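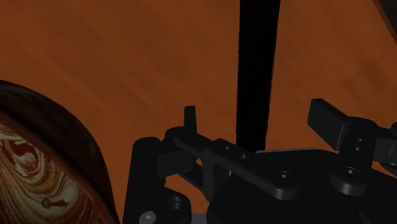 # Chapter 3: Working Rules for Gripper Cells

A gripper is usually the part of a robot that touches the product first, and it is the part most often left out of the written rules. Many plants have a good procedure for the arm, with fences, speed limits and lockout steps, and a single sentence for the tool on the end of it. This chapter covers what that sentence should be replaced with.

The rules apply to simulated cells as well as physical ones. A simulation is where most finger positions and approach paths are now worked out, and a mistake made there is carried onto the floor when the program is transferred. In a rendered view taken close to the tool, the black fingers and linkage fill much of the space near a patterned vessel, and a tall dark bar stands beyond the jaws. A reader of the program needs to know how much room is left on each side. The view alone does not say, so the clearance has to be written down.

## 3.1 Terms used in this chapter

**Finger**: the part of the gripper that closes on the object.

**Linkage**: the bars and pivots that move the finger.

**Keep-out zone**: a volume that no part of the tool may enter during a given step. The zone is set around the object, its neighbors and any fixed post or wall.

**Release check**: the confirmation that an object has left the fingers before the arm moves away.

## 3.2 Who may change a grasp

At the Hustham plant, the grasp file has one owner per shift. Bent Kjærgaard, who wrote the plant's first tool procedure, allowed anyone with a login to edit finger width. After 3000 cycles on the Porkus line, the file had 15 versions and no record of which one was running. The present rule is short:

1. The owner makes the change in simulation.
2. A second person runs it at reduced speed and signs the sheet.
3. The old file is kept until the end of the shift on Friday.

Lucero Usuga, who took over the procedure in September, added one more requirement. Any change to a finger, a bracket or a fastener — even a like-for-like swap — counts as a change to the grasp, and the keep-out zones must be checked again.

## 3.3 Setting the keep-out zone

Start with the tool fully open. The open position is the widest, and the outside of a linkage can reach farther than the finger it drives.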